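Print this page
E-mail this to a friend

Keep the odd parts, and keep them together

By Shaimaa Morsy

My neighbour Rachid Tazi threw out a good standard lamp in June. The lamp worked. What had gone was a plastic collar, a thing the size of a napkin ring that sat between the base and the pole and stopped it wobbling. He had taken the lamp apart to move house, put the collar somewhere sensible, and never found it again. The maker no longer sold the part. The whole lamp went to the tip at Grillarham.

I think we should be stricter about small parts than we are. We look after the big pieces of our belongings and treat the rings, spacers, caps and washers as rubbish that has somehow got into the house. Most kitchens have a drawer of them. Mine had 200 when I finally emptied it, and I could name the owner of 12. The rest had come off something, at some point, and I had been too cautious to bin them and too lazy to label them. A part you can't identify is no more use than a part you have lost.

The cure is dull and costs nothing. When you take a thing to pieces, do it on a clear table, with one job in front of you. Don't start a second job until the first is back together or bagged. Put the parts down in the order they came off. If the work has to stop, everything goes into one bag, and the bag is tied to the biggest piece, so that neither can wander off without the other.
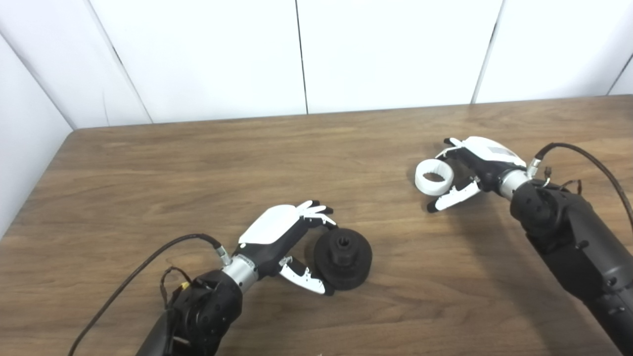
It also pays to try a part against its neighbour before you reach for a screwdriver. A ring will often fit on either way up and only be right one way. Takeshi Kamata, who taught me to mend fans at the Bogale repair evenings, made us offer up every piece dry before anything was fastened. I found this tiresome for 8 weeks. Then I put a spacer in upside down at home, tightened everything, and had to undo the lot.

The makers should do their share. I bought a Stirnis fan last year and the booklet gave every part a number, down to the plainest spacer, which is 3383. When I rang the shop to ask for one, they knew what I meant and posted it. Compare that with my Lalluner heater, whose instructions refer throughout to "the small fitting". There are four small fittings.

Suryani Rondonuwu, who runs the repair evenings now, disagrees with me on one point. She says people should throw out any loose part they haven't placed within a year, and that drawers like mine only put off the decision. She may be right about my drawer. I still wouldn't give her the rings. They turn up on other things, and a plain ring of the right width can be made to do for a missing one, as I could have told Rachid if he had asked me before he drove to the tip.

Print this page
E-mail this to a friend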